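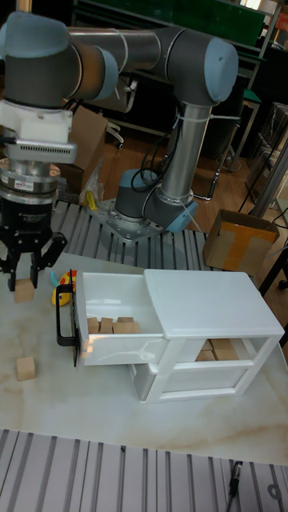
Open day at Neltico: a lot of purpose, not many results

Posted 3 January 2021

I went to the Neltico open day in October and have been putting off writing it up, partly because the agency was friendly to me and the coffee was good. I have now read my notes again and I don't feel any warmer about it.

For anyone outside the trade, Neltico is a mid-sized creative agency that has spent the past few years moving away from plain product work and into what it calls "brand behavior." The open day was meant to show clients, students and a few writers like me how that works. Groups were kept small, masks were on, and we were walked from floor to floor by a strategist who had clearly given the same speech that morning.

The Flasport room

First stop was the Flasport campaign, the one with the lunch breaks. You may have seen it. Flasport sells running shoes, and last spring it ran posters telling office workers to block out their lunch hour on their calendars under the title "Meeting with my legs." There was a calendar invite you could download, and a letter you could send to your manager.

The room had the posters on one wall and the early drafts on another. I liked the drafts better. One of them just said "Go outside" in large type with a shoe under it. I asked why it was dropped and was told it "didn't give people permission." I wrote that down and underlined it. Most of the people I know who skip lunch do it because there's too much work, and a calendar invite from a shoe company doesn't change how much work there is.

I also asked how many invites were downloaded. The answer was that the number was "very encouraging." I asked whether it could be shared. It could not. I asked whether Flasport had blocked out the lunch hour for its own staff, in the warehouse for instance, and the strategist said that was a great question and we moved along to the next room.

Majali and the returning workers

The piece Neltico is proudest of is for Majali, the packaged soup company. The idea is that people who have spent time caring for a sick parent or partner should be able to talk about it when they go back to looking for work. Majali printed job reference forms on the inside of its soup cartons. The person you cared for fills one in and you take it along to your interview.

I'll be fair and say the film is well made. It runs for 2 minutes, it has hardly any music, and the woman sitting next to me had to wipe her glasses. The forms are nicely laid out too.

But think about using one. You are in an interview for a billing job, you are nervous, and you take out the flattened inside of a soup carton. I put this to the creative team in the question session and was told the form was "a conversation starter" and that few people were expected to bring one along. So the forms are for the film, and the film is for the awards entry, which was already sitting on the table in a very handsome binder. The case study inside it claims 17 news stories. It doesn't mention anyone getting hired. It doesn't say whether anybody tried.

There's a real problem under all this. Gaps on a resume do get held against people, and carers get it badly. A soup company with its own hiring department could do something about that on a Monday morning without any agency. I asked if Majali had changed its application forms. The client wasn't in the room, so that was left hanging.

The Brodance demonstration

After lunch (wraps, and a long wait for them) we had a session on Brodance, the testing software Neltico uses to score ads before they run. You feed it a script and it gives you a rating from one to five for "social lift." I never got a clear definition of social lift. The demonstration script was the Majali film and it scored 4.

Someone in my group asked to see the score for an ad that had flopped. A good request, I thought. The presenter said those were not loaded on the demo account. We were then shown a second successful ad, which also did well.

I don't think anything dishonest was going on. I do think a tool that is only ever shown grading winners should be bought with some care, and the license isn't cheap going by the look on the face of the small-agency owner who asked about it.

What I'd go back for

The best part of the day was not on the schedule. In the production area two junior designers were fixing a bus shelter ad for a local dentist, trying to get the phone number readable from across the street. They had printed it at full size and kept walking backward down the corridor to check. I stood there longer than I did in the Flasport room. They were happy to talk about type sizes and they knew exactly what the dentist wanted, which was new patients.

Practical notes if there is another one this year: entry was free, but you had to book. Parking behind the building was full by the time I arrived, so take the bus. The question session comes late and gets cut short. Ask for numbers early, and ask twice.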